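Wurnance Stondine
Perception and motion planning for doors, knobs and handles

Overview Features Requirements Licensing Support

Stondine is a software package for robot arms which must operate ordinary household and kitchen equipment. It takes the stream of a color and depth camera, finds the parts of an appliance that can move, and gives your controller a path for each of them. The package was developed by Wurnance in Jutcombe and it is used together with the Ahonen motion server, or with your own planner through the open interface.

Many customers come to us after they have already solved pick and place. Objects on a table are free to move in every direction, but a door can only turn on its hinge, and a knob can only turn on its shaft. If the path is wrong by a small amount, the arm pulls against the appliance and the force limit stops it. Stondine estimates the axis first and plans the grasp after, so the gripper follows the part and the forces stay low.

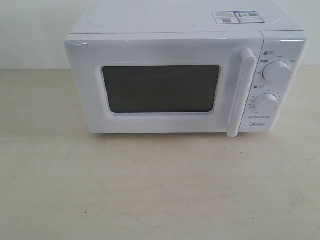 Part models are the center of Stondine. A part model describes one moving element: its type, its axis, its limits and the surfaces where a grasp is allowed. You do not need a CAD file of the appliance. White equipment on a light background is a known difficulty for segmentation, and with a microwave such as this Midea the casing gives little contrast to the wall, so the detector uses the dark door window as the first anchor and searches for the long vertical handle to the right of it. The two round knobs are then stored as separate rotary parts, the upper one and the lower one, each with its own scale. Printed marks near a knob are read only if the resolution allows it. If not, the operator enters the positions by hand in the part editor.

Main functions

Axis estimation: Calculates the hinge or shaft axis from one view and corrects it during the first 7 degrees of motion.

Grasp proposals: Gives a ranked list for bars, rims and cylinders. Proposals which would cause a collision with the neighboring part are removed.

Compliant path output: Sends position and stiffness targets to the controller. Torque sensing in the joints is recommended but not required.

Part editor: Runs in the browser. You can move an axis, change a limit or lock a part that the robot must never touch.

Replay: Every attempt is saved with camera data, plan and measured forces, and can be run again offline with other parameters.

Requirements

Linux workstation with a supported graphics card
Color and depth camera, calibrated to the robot base
Controller that accepts new targets at 50 Hz or faster
Camera angle of up to 45 degrees above the horizontal for front panels

Glass surfaces and very glossy casings can produce holes in the depth data. The filter for this is switched on by default from the October release.

Licensing

One license is valid for one robot cell. The simulation license is separate and has no limit on the number of users. Universities can ask for a reduced price.

The part library is included in both licenses and contains over 71 part models. New models are added with each release, and you may send us recordings of equipment that is missing.

Contact

For technical questions before purchase, please write to Lempi Kuusisto, product support, through the contact form. Please tell us the type of your robot, the camera and the controller version.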